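分类:项目进展 / 摔角与地方体育

本网站使用Cookie以改善浏览体验。继续浏览即表示您同意我们的隐私政策。[接受] [管理设置]

Skondcombe职业摔角培训与巡演项目
致Clodonari体育基金的中期进展报告
2025年7月16日

一、本期概况

本报告涵盖春季拨款到账后至6月底的工作。主要内容有学员训练、擂台设备更换、Grendville站比赛的筹备与举办,以及下半年安排的调整。财务明细表已另行提交,本文只说明与原计划有出入的部分。

总体上,训练部分按计划进行,擂台更换比计划晚了3周,Grendville站如期举办。双打锦标赛原定在本期完成首轮,现推迟到秋季。

二、学员训练

本期在册学员14人,全部完成了基础阶段。基础阶段包括受身、绳索跑动、锁技起手和安全沟通,考核由馆内教练与外聘裁判共同打分。受身一项整体成绩较好,绳索跑动一项差距明显,多数扣分出在转身时机上。我们已在每次训练的前段加入单独的绳索练习,外聘裁判建议这部分保留到年底。

进入中级阶段的学员开始学习比赛结构,练习从开场试探到收尾的完整流程。教练组要求每名学员写训练日志,记录当天的动作、配合对象和身体状况。日志的填写质量参差不齐,有些只有一行字。下期会改用统一表格,由当值教练当天签字。

伤情方面,本期有轻微扭伤和擦伤的记录,均按规定登记,无人需要住院。肩部不适的情况比上一期多,教练组认为与旧擂台台面偏硬有关,相关学员在擂台更换前暂停了高处落地类动作。

训练馆周一至周五的时段安排没有变化。与少年业余摔跤队共用场地的协议已续签,对方要求我们收场后把垫子复位并拍照留底,目前执行正常。 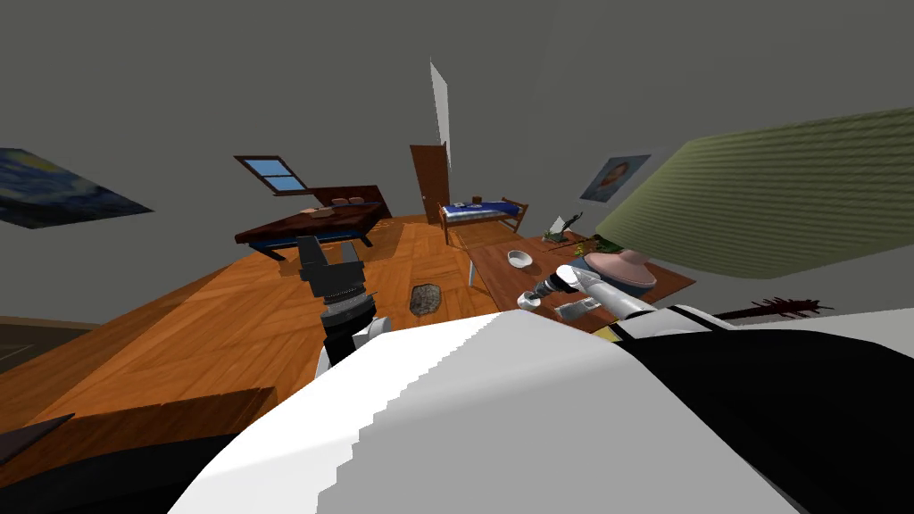
室内一角:木地板,近处木桌上有一只白色小杯。

三、擂台与设备

旧擂台的横梁在年初检查中发现变形,拨款申请中列为首要更换项目。新擂台由Liao器材厂供货,原定5月上旬交付。厂方在出货前的自检中发现一根角柱的焊缝不合格,重新制作后才发运,延误由此产生。合同中的延期条款已经执行,厂方减免了运费。

安装之后做了3次负重测试。首次测试时台面中央有异响,原因是一处垫木没有压实,调整后后续测试正常。围绳张力按厂方手册设定,但学员普遍反映偏紧,尤其是体重较轻的选手回弹时站不稳。教练组适当放松了中绳,上绳和下绳未动。调整后的数值贴在控制台旁,赛前由裁判核对。

旧擂台的台板经挑选后留作训练馆内的低台,供初学者练习翻滚,其余部件已按金属废料处理,所得款项记入项目收入。

音响和灯光没有购置新设备。申请书中列有一套移动灯架,后来查明Grendville场馆自带灯架可以借用,这笔预算暂未动用。我们希望将其转入秋季锦标赛的医务保障,转用申请附在财务明细表之后。

四、Grendville站比赛

比赛于6月在Grendville市民体育馆举办,共安排4场,依次为新人单打、三重威胁赛、双打和主赛。新人单打由本项目学员出场,这是他们首次在付费观众面前比赛。比赛时长控制在规定之内,没有出现需要裁判叫停的情况。

三重威胁赛的反响最好。这类比赛要求选手在第三人倒地休整时保持节奏,排练时多次出现衔接空当,正式比赛中仍有一处停顿偏长,教练组赛后复盘时专门讲了这个问题。双打比赛的问题是换人规则执行不一,裁判对同一类越线动作前后判罚不同,台下有观众当场提出意见。主赛顺利完成。

票房收入略低于预算,差额主要在早鸟票。早鸟票的开售时间比原计划晚,留给宣传的时间太短。现场周边销售好于预期,海报在中场休息时已售完。医务人员全程在场,未使用担架。

场地搬运是当天最紧张的环节。体育馆的货运门比图纸标注的窄,角柱需要侧向搬入,搭台因此推迟,观众入场时间顺延。今后租用新场馆,应由搭台组提前到现场量门,并把结果写进场地确认单。 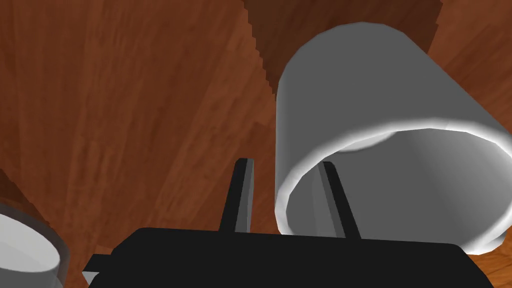 Grendville市民体育馆在赛后来信中提出,愿意续办秋季场次,但希望搭台改在前一天晚上进行,并且裁判规则要在开赛前向观众说明清楚,“尤其是双打换人那一条,检票口整晚都有人来问”。来信还询问能否增设家庭观众区,离擂台稍远一些,音量也低一些。

搭台时间和规则说明两项我们已经同意。家庭观众区需要减少场边座位,对收入的影响还在核算,将在确定票价之前答复馆方。

五、与原计划的变动

双打锦标赛首轮推迟到秋季。推迟的直接原因是擂台晚到,参赛组合缺少在新台面上合练的时间。赛制不变,仍采用单败淘汰,种子顺序按照训练考核和Grendville站表现综合排定。已经报名的组合全部保留资格。

裁判培训原本不在申请范围内。鉴于双打比赛出现的判罚问题,我们计划在锦标赛之前补一次内部培训,内容限于换人、读秒和场外判定,由外聘裁判主讲,费用从管理费中支出,不申请追加。

宣传方面,赛事短片由学员轮流拍摄,剪辑进度落后。Grendville站的完整录像已经整理完毕,主赛片段会先行发布,其他场次待选手确认肖像授权后再上线。

六、下期工作

1. 完成中级阶段的期中考核,启用统一训练日志。
2. 与Grendville市民体育馆签订秋季场次协议,确认搭台时间。
3. 公布双打锦标赛对阵表,早鸟票与对阵表同日开售。
4. 对新擂台做使用后的首次全面检查,重点查看角柱焊缝和台面垫木。

需要基金方面答复的事项有一件,即灯架预算转用于医务保障。如能在8月内批复,医务合同可以赶在锦标赛售票前签订。

报告编写:Skondcombe项目办公室

联系我们 | 隐私政策 | 版权所有 © Skondcombe职业摔角培训与巡演项目 | 返回顶部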